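Operating Review

An operating review is a regular meeting, usually monthly, in which the people who run the parts of a company go over results, staffing and commitments with the people who run the whole. It sits between the daily or weekly check-in, which deals with tasks, and the annual planning cycle, which deals with budgets and direction. The term is used in manufacturing, logistics, field service and facilities management, and more and more in software companies. Some firms call the same meeting a business review, a monthly close meeting or simply "the monthly."

The operating review has a plain name and a surprisingly rich inner life. Much of what a company really believes about itself comes out in which numbers are read aloud, who reads them, and how long the room stays quiet afterward.

Origins

Meetings of this type grew up alongside the divisional company, in which separate units kept their own accounts and answered to a central office. Once a plant manager or branch manager had a set of books, there had to be an occasion for going through them. Early versions were close to an audit. The manager traveled to headquarters, handed over ledgers and took questions, often for most of a day.

Later forms moved the meeting closer to the work. Many firms began holding it at the plant or depot, with a walk through the site before anyone sat down. This changed the tone a great deal. A late order looks different when the person asking about it has just walked past the machine it was waiting for.

The spread of shared spreadsheets and then dashboards made it possible to see the figures before the meeting. Writers on management still argue over whether that made the review shorter or only made the slides longer.

Structure

There is no standard agenda, but most operating reviews follow a familiar order. The group opens with safety or service incidents, moves to the financial results, then to operating measures such as on-time completion, backlog and turnover. Open actions from the previous meeting are read out, and new ones are recorded with an owner and a due date.

The document circulated beforehand is known as the pack, the book or the deck. Its length varies enormously. At Kemia, a regional equipment service company, the pack had grown to 128 pages by the time Sille Kragh took over as head of operations. She replaced it with 4 pages and an appendix that could be opened on request. Her account of the change, given in a talk to new managers, is wonderfully frank: the first short pack took longer to write than the long one, and two department heads sent her the missing pages anyway.

Reviews are generally held in one of three ways. In the panel format, each unit appears alone before senior leaders. In the round-table format, all units attend throughout and hear each other's results. The third, called the walking review, has no fixed room, and the group stops at boards or workstations where the figures are posted. The round table takes the most hours in total and is also the one managers tend to speak of most fondly, as it is often the only time in a month that the heads of different units are in the same place.

Roles

The chair is normally the chief operating officer or the head of a division. A good chair sets the pace, and many of them do very little talking.

The presenter is the manager accountable for the unit. Practice differs on whether the presenter may bring deputies. Supporters point out that deputies know the detail and learn how the company thinks by sitting in. Opponents worry about crowded rooms and about managers who hand over every hard question.

Finance supplies the results and usually checks that the figures in the pack match the ledger. In smaller firms the finance lead also keeps the action log. Larger ones may have a chief of staff or a business operations team to do this. Khoa Tôn, who kept the log at Cidlow for several years, wrote an internal guide on the subject that later circulated well beyond the company. It contains the rule that an action must begin with a verb and must be short enough to read aloud in one breath.

Common measures

What a unit reports depends on its trade. A field service business is likely to look at jobs completed on the first visit, travel time, repeat calls and parts availability. A warehouse will look at pick accuracy, dock times and overtime. Almost every review includes headcount, open positions and some measure of customer complaints.

A distinction is often drawn between leading and lagging measures. Revenue and profit are lagging: they record work already done. Quote volume, training hours and unfilled shifts are leading, in the sense that they hint at what next month's results may be. Packs tend to drift toward lagging measures, which are easier to collect and harder to dispute.

Targets are shown next to results, frequently with a color code. The colors have produced a lively folklore of their own. A "watermelon" is a project reported as green that is red once anyone cuts into it, and the word is now found in management writing in several languages.

Example: the Skevero depots

Skevero, a distributor of workshop supplies, reorganized its reviews after merging two depot networks with different habits. One had used the panel format, the other a walking review. Yusri Kusuma, then director of distribution, kept both for half a year and had each network visit the other's meeting.

The comparison turned up something neither side expected. The two networks counted backlog differently - one from the date of the order, the other from the date the goods were allocated - and the apparent gap in performance between them was almost entirely a matter of definition. With the measure made common across all 23 depots, the company settled on a walking review each month and a seated one each quarter. Over 195 actions had been open at the time of the merger, and a fair number of them were found to be duplicates.

Thiện Kiều, who managed one of the larger depots, kept the walking format going on the night shift as well, starting at 10 p.m. so that the outgoing and incoming teams could both attend.

Criticism

The most frequent complaint is preparation time. Managers may spend several days a month building a pack, and the work falls hardest on small units, which report the same measures as large ones with fewer people to gather them.

A second criticism concerns candor. If bad results are met with public scolding, managers learn to arrive with explanations polished in advance, and problems come to light later than they should. Valentin Baudry, a consultant formerly with the advisory firm Ó Flaithearta, has proposed that every unit open with the one thing it got wrong that month, beginning with the chair. Firms that have tried this report mixed results. Some dropped it after a few rounds, when the mistakes on offer became suspiciously small.

A third line of criticism holds that a monthly rhythm is too slow for some businesses and too fast for others. Construction and shipbuilding units may have little to say after four weeks, while a call center may have lived through several crises. Some companies answer this by letting each unit choose its interval within limits set by the center.

Related meetings

The operating review is distinct from the board meeting, which is a matter of governance and involves directors who don't run the business from day to day. It also differs from the quarterly business review held between a supplier and a customer, although the names overlap and the same slides are sometimes used for both. The daily stand-up is far shorter and deals with the next shift or the next day. The retrospective, common in software teams, looks at how a group worked together and usually leaves financial results aside.

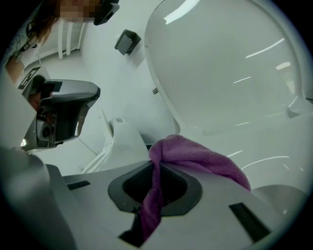
Who should own the action log in an operating review?

The log is best kept by one named person who isn't presenting results, such as the finance lead or a chief of staff. That person records each action with its owner and due date, and reads the open ones out at the next meeting.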